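Cekbridge Forum > Memories and Nostalgia > Did we really play outside more than they do?

DorothyC
2 November 2024
My granddaughter came home with a survey from school asking grandparents how we spent our summers. I filled in all 20 questions and got rather carried away, I'm afraid! I wrote that we were out from breakfast until tea every day in August, and my sister rang up to tell me it was nonsense and that we mostly sat indoors watching the rain.

lleucu_h
Oh Dorothy, I'm with your sister, sorry! I'm 53 and I remember being bored stiff for weeks on end. We had one good den behind the Studer garage and I've been dining out on it ever since.
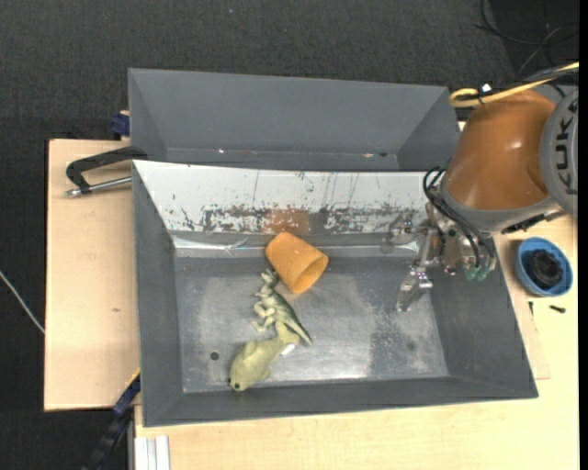
Mind you, I do think boredom did us some good – I read everything in the house, including my dad's tractor manuals, and mine have never had to sink that low.

Sepehr T
I don't agree, I'm afraid. We lived on a cul-de-sac with 7 other families and were in and out of each other's gardens all day long. My two have to be driven everywhere, and it makes me a bit sad for them.

lleucu_h
Fair enough, but that's the road you grew up on, isn't it? Ours had lorries down it all day.

DorothyC
Well, I've sent it in now, rain and all left out. My sister says she wants a form of her own.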